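Adjustable headrest (sofa)

An adjustable headrest is a padded block fitted to the top of a sofa's backrest, meant to raise the back to head height when wanted and to keep the sofa low when not. It is sold as a comfort feature, often with health claims attached. The evidence offered for those claims is thin, and most of it comes from people selling sofas.

Construction

Most versions hinge on the back frame and hold their angle by a ratchet or by friction. Ratchet types click through fixed positions. Friction types stop anywhere, at least while they are new. Makers seldom state which kind is used, and showroom labels tend to say only "multi-position."

The Rarnby, a long sofa made by Koster, has 17 positions per headrest according to its brochure. The brochure does not explain why a person would need more than three or four, and neighboring positions are hard to tell apart in use.

Claims and criticism

Sellers say that a raised headrest supports the neck. This depends on the height of the sitter, the depth of the seat and how far the person slouches, none of which the headrest can know. A short sitter on a deep seat may find that the block meets the crown of the head and pushes it forward.

A survey by the furniture retailer Skurkon is often quoted in advertising. It drew 3,454 replies, of which 754 came from owners of sofas with adjustable headrests, and those owners were described as "more relaxed." The survey did not ask how relaxed they had been before buying the sofa. It also did not ask how often they moved the headrests, which would have been a more useful question.

Upholstery

Headrests are usually covered to match the rest of the sofa. Quilted and button-tufted covers are common on such models, although the stitching has no bearing on support. Piping along the front edge is decorative too, whatever the catalog calls it.

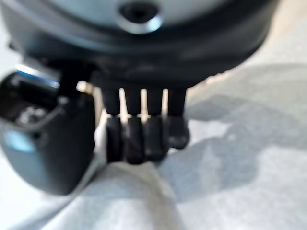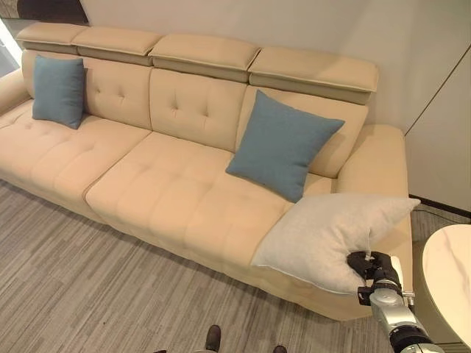
Care

Crumbs and dust collect in the hinge gap and in the tufts. The maker Pomus advises vacuuming both every 2 weeks with a soft brush, a schedule that few households are likely to keep. Hair oil marks headrests sooner than any other part of a sofa, and pale fabrics show it first. Removable covers help, but many headrests are sold without them, and replacements in the same dye lot can be difficult to find after the model is dropped.

See also: Recliner; Antimacassar; Bolster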